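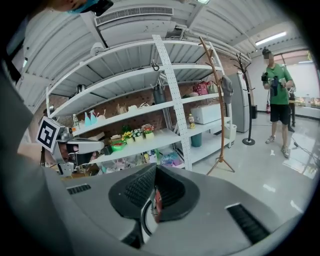

# About Suninbridge

Suninbridge is a small record label and listening club, and it started with a box of cassettes that wouldn't fit in the trunk of a car. Toshiko Minami had agreed to look after a friend's tape collection for one winter. She ended up keeping it for 7 years, playing every single tape (some of them twice, a few of them until the felt pads fell off) and writing down what she heard in a green notebook. When she ran out of notebook she started phoning the bands.

Most of them picked up! A few had moved on to other things and were amazed that anyone still had a copy. One drummer drove over the same weekend with a carton of reels from his garage. Those reels became our first release, the Custero album *Low Door*, pressed in a run of 30 copies because that was what we could afford. We sold them off a folding table at a show and then had to borrow one back so we'd have something to make the next pressing from.

## What we put out

We release records by bands who take their time. Some of our artists make an album every other year, and we have one who has been "nearly done" for as long as we've had a mailing address. We love that. A second album can be a strange, wonderful thing when the people making it have had a while to live, change jobs, fall out, make up and buy a better bass amp.

About half of the catalog is reissues and half is new recordings. The reissues tend to be guitar music from small towns: noisy, tuneful, often recorded in one long night with the vocals buried way too deep. We clean up the hiss where it gets in the way and leave it alone where it doesn't. If a tape has a dog barking between songs, the dog stays.

The new stuff is all over the place. Mivum make slow, heavy instrumental pieces with two drummers and a pump organ, and their double album *Salt Calendar* is the longest thing we've ever pressed (four sides, and the organ is on every one of them). Tkachenko is a solo project, very quiet, mostly voice and nylon-string guitar, with the odd burst of drum machine that makes people in our listening room jump. Custero got back together for what was meant to be one show and have since written most of a new record. We've heard rough mixes of five songs and we can't stop humming the third.
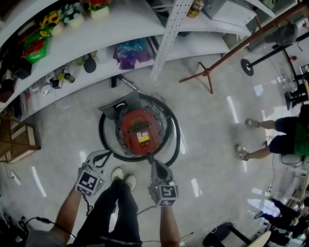
*On the floor, between sides.*

## The listening club

Before we were a label we were a bunch of people sitting in a room with a record on, and we still do that. The club meets every month except December, when everyone's traveling and the heating gives up anyway. Somebody picks an album, we play it all the way through at a decent volume, and then we argue about it over soup.

There are a few customs. No talking during the quiet parts. The person who picked the album doesn't have to defend it until everybody's had a bowl. If you hated it you still have to name your favorite track. We've had some great nights with albums that half the room couldn't stand, and at least one friendship that started with a fight about a saxophone solo.

You don't need to know anything about music to come along. We get record collectors and people who play in bands, and we get people who haven't bought an album since high school and would like to hear one from start to finish again. Bring a cushion if you're fussy about chairs.

## How we work with artists

We keep it simple. The band owns the recordings and licenses them to us. Once the pressing has paid for itself we split what comes in down the middle, and everyone gets a statement they can read without an accountant. We'll help with artwork if you want help and stay out of it if you don't. Toshiko still listens to every test pressing herself, both sides, on the cheap turntable first and the good one after.

Our pressings are small. *Salt Calendar* went to 2000 copies, our biggest run so far, and we hand-numbered all of them, a decision our wrists would like to take back. If you own number 1427, please write to us, as we're fairly sure the poster inside belongs to a different album and we'd love to send you the right one.

## Send us something

Yes, we listen to demos, and yes, we listen to the whole thing. We're slow. It can take a couple of months to hear back, and if we've said nothing by then a nudge is fine and won't annoy anyone. Links are easiest, but tapes and discs are welcome too, and we have machines that'll play most of what turns up. Old recordings are especially welcome. If your uncle's band made one album, gave it to their cousins and broke up, we want to hear about it.

It helps if you tell us a bit about how the record was made: who played on it, where you were, what you were listening to at the time. Skip the press quotes. We'd much prefer to read about the borrowed piano.

## Finding us

The shop counter is open in the afternoons, and the listening room is up the stairs behind it. Ring the bell twice. If there's a record playing we'll come down at the end of the side.

*Page updated 12 February 2025*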